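Wrist camera only vs wrist plus overhead: is my comparison worth anything?

Posted in Manipulation and Grasping

Leonidas Tsakiris

I'm writing up a small result and would like someone to be rude about it before my supervisor is. The claim is that a policy trained by imitation on wrist camera views alone picks soft, lumpy objects as well as the same policy given a second, fixed overhead view. Everyone in my group "knows" the overhead view helps. I have 1028 demonstrations, all teleoperated, with both cameras recorded throughout, so both versions learn from exactly the same data. The network is the same, the number of training steps is the same, and the only thing I remove is the overhead input.

The task is to grasp a named item from a white table and put it in a tray. The items are plastic fruit, because real fruit has a short career in our lab. The two versions come out level on the apples and the lemon. On the grapes, wrist-only wins, which I find either very interesting or very suspicious depending on how much coffee I've had.

The good grasps on grapes all go for the stem. The policy lines up on the stalk and closes there, and when it drifts on to the berries instead the bunch tends to roll out. My story for the paper is that the wrist view resolves the stem properly on the approach, while the overhead view offers a reddish blob that the network learns to trust too much.
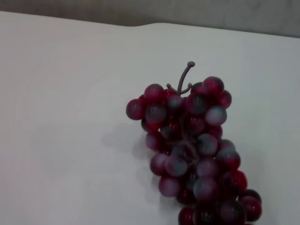 Fotis Mitsotakis-Vlachou wants to know whether any of this survives moving the bunch to a different part of the table, and so do I, as I haven't done it. The test positions were drawn from the same area as the training ones. I've been calling the effect "view distraction" in my draft, a name I'm already slightly ashamed of.

So: is the comparison fair as it stands, and what would you want to see before you believed the stem explanation?

Areti Bakalis

It's fair in the sense that you changed one thing. It isn't enough to carry the explanation, though, and I'd keep the two apart in the write-up.

First, seeds. You don't say how many you trained, and from the way you don't say it I'm guessing one. Imitation policies vary a great deal between runs on identical data. I've had a pair of seeds differ by more than any camera arrangement I ever tested, and I very nearly published the camera arrangement. Train several of each version and report every one of them, including the embarrassing run.

Second, the stem. You've watched the good grasps and noticed they go to the stalk, but your teleoperators presumably went there too. Both policies copied people who liked stems. What you need is a case where seeing the stem and remembering where stems usually sit give different answers. Turn the bunch so the stem points away from the arm, or tuck it underneath. If wrist-only still does better when the stem is in plain sight, and the gap closes when it's hidden, you have something. If the gap stays put, your stem is decoration.

Third, check the overhead camera isn't simply bad. Was it in focus at table height? Were both views scaled to the same input size? An overhead view squashed to the same number of pixels as a wrist view gives each berry almost nothing, and then the fair title is "low resolution is low". Try cropping the overhead input to the tray and the item. It's an afternoon's work and the first thing a reviewer will ask for.

Last, log where the gripper closes on every trial, failures included. At present "all go for the stem" is an impression, and you formed it after you knew which version was winning. Get someone who doesn't know which policy is which to mark the closing points. They will be bored. Buy them lunch.

Savvas Liapis

just use a depth camera. we put one on the Dekitz rig and stopped having this argument

Leonidas Katsaros

Depth won't settle whether the second RGB view hurts, and that's what was asked.

I agree with Areti on nearly everything, but I'd add a third version before collecting anything new: keep the overhead input and drop it at random during training. If your network is leaning on the overhead view too heavily, this should bring it back to where wrist-only is. If it doesn't, look at the capacity of the encoder or at how you join the two streams. We had a similar puzzle on Wanora last July and the culprit was a normalisation step applied to one camera and not the other. I would love to say I found it by careful reasoning. I found it by printing things.

Also, please don't call it view distraction. There's a perfectly dull existing phrase, "over-reliance on one input", and reviewers like dull.

Leonidas Tsakiris

It was one seed. More are training now, with the overhead crop queued behind them, and I've renamed the section.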